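Review: the Dultico hand grippers, after a proper stretch of use

10 Dec 2020. Writing this between shifts so excuse the state of it.

Short background. We lay up trays for Flenance, the catering hire people — tray, cup, saucer, chopsticks, next. Since March the Centhorpe site has been getting ready to hand part of that to a machine, and the way it learns is from us. You do the job holding a pair of grippers in place of your own fingers, the moves get recorded, the moves go off to the arm. We were given the Dultico pair. Vainio ones were on the shortlist, never got to try them.

So this is a review from the person whose hands are in it, not the person who signed for it.

**The grip.** Good. Better than I expected. The pads are black blocks, a bit rough, and they hold thin stuff well. Chopsticks were what I was dreading. Two slim tapered sticks and you've got jaws like a pair of matchboxes. First day I dropped them constantly. By the end of the week it was fine, the trick is to open wide, come in slow and let the pads find the stick.

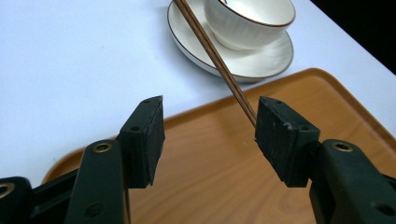

Fine for you maybe, I was on it a fortnight and my thumb never got used to it. And they still timed us against our old speed, which I thought was a cheek. That was a colleague on the other shift, reading over my shoulder, and it's fair. Nobody had adjusted the targets. We'd been doing 200 trays a shift by hand and the sheet on the wall still said 200. It took a proper moan before it came down.

**Weight and comfort.** Middling. One in each hand, wrists do all the turning. No give in the handle. After four hours I felt it in the forearm, left side worse than right. Smaller hands will struggle more, and there's only the one size in the box. I'd want a strap or some padding at that price, £797 the pair according to the invoice pinned up in the office.

**The cable.** My main grumble. It comes off the back of the gripper and runs down along your arm, and it wants to be everywhere. You learn to keep a loop of slack. Too tight and it tugs when you reach across the tray, too loose and its on the table with the crockery. Clips would sort it. We use tape.
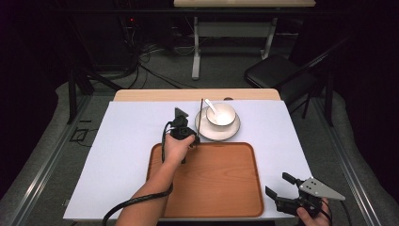 ## What it's changed here

More than the kit itself, this is what people ask me about in the canteen.

The work has got slower and more fussy. You can't do it how you'd normally do it, two things at once and a chat. One move, then the next, and if you fumble it you say so and go again. Some like that. I do, mostly — it's quieter and you sit down between goes. Others say it's turned a job they could do half asleep into one where every slip is on record. Both right I think.

We did 2958 goes on the last count, all logged. We were promised that logs don't get used for appraisals. Got that in writing in the end, and I'd tell anyone else to ask for the same before they pick one up.

Hours haven't been cut so far. The plan we were shown has the arm doing the plain trays and us doing specials, checking and breakages. Pay for the recording work is the same rate as the line, which it shouldn't be, you are teaching after all. Still arguing that one.

## Wear

The pads are the bit that goes. They scuff, they pick up dust, and the edges fray where you grip wood over and over.
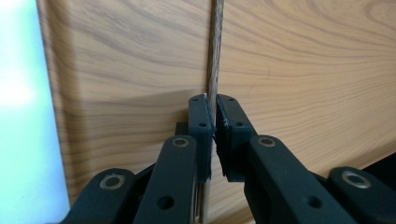

Spares come in packs and changing them is a small screwdriver job, roughly 4 minutes once you've done a couple. The linkage has been no trouble. Nothing has worked loose, no squeaks, and ours have been knocked off the bench more than once. Give the pads a wipe at the end of the day, a greasy pad will let a cup slide and you wont notice till it goes.

Instructions are thin. One folded sheet, tiny print, nothing about which way round the pads sit.

**Would I buy it?** Not my money. For small fiddly items, yes, I'd pick these again. For a full shift, no, do half days and swap over. If your place is bringing them in, ask about targets, breaks and who sees the recordings before you ask anything about the grippers.

Four stars for the grip, two for the cable. Will add to this if the new handles ever turn up.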